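Entryway shoe storage, what is everyone using?
Print | E-mail

mpacheco_c
We moved in April and the front hall is the one part of the place I still can't stand. Four people, one narrow hall, no closet. The door opens inward and hits whatever has been kicked off behind it. I have 20 inches of wall between the door frame and the radiator. Bench, cabinet, open rack, what works? I don't want to drill because we rent.
Carmela

tilted_shelf
Get a cabinet with flip-down fronts. Mine is a Handivix and it is 7 inches deep. Everything is out of sight. I paid $128 and would pay it again.

Rustetness
I had one of those and sold it. My boots never fit, and the doors hold in the smell. Shoes need air. An open metal rack costs less and you can wipe it down. I would also put a mat under it that sticks out in front, so people have a place to step out of their shoes.

tilted_shelf
Then your boots go somewhere else. I have never had a smell problem – I let shoes dry by the back door before they go in.

mpacheco_c
We don't have a back door.

jintana_t
Open rack here too. House slippers get the top tier, since we reach for those the most. Some books have ended up on ours as well, and the mat is the cheap grid-pattern kind.

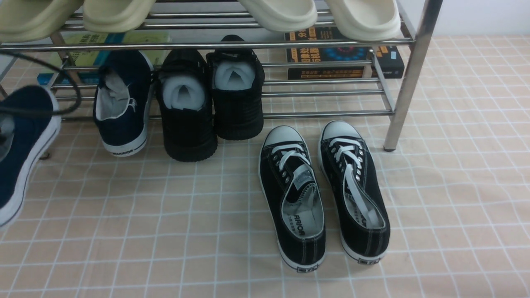
Last changed: Feb 8, 2020 by jintana_t

Stainless is worth the extra money. The painted one we had before chipped at the joints and left orange marks on the floor.
Jintana

Clemon
I disagree with both camps. The problem is how many shoes are in the hall, and a bigger rack just fills up. In our house each person gets two pairs by the door and the rest live in the bedroom. We use a plain boot tray and that is all.

Rustetness
Two pairs each is fine if you live alone. Try it with teenagers.

Clemon
I have teenagers. Anything extra goes on their beds. It took a month of complaining and then they did it.

marjatta.k
Check the depth before you buy anything, Carmela. Stand a shoe against the wall, heel in, and open the door all the way. My husband's are longer than the rack we bought and the door scraped the toes every time. We ended up turning it sideways to the door. Also, a light rack will tip if you can't fix it to the wall, so put the heavy shoes at the bottom.

mpacheco_c
Just tried that. A shoe heel-in clears the door by very little, so the bench is out. I'm leaning toward a narrow open rack. Jintana, do the slippers slide off the bars?

jintana_t
Not if you push them back. Thin heels do fall through the gaps. I keep those in a box.

tilted_shelf
Still voting for the cabinet. Guests see your hall first.

Print | E-mail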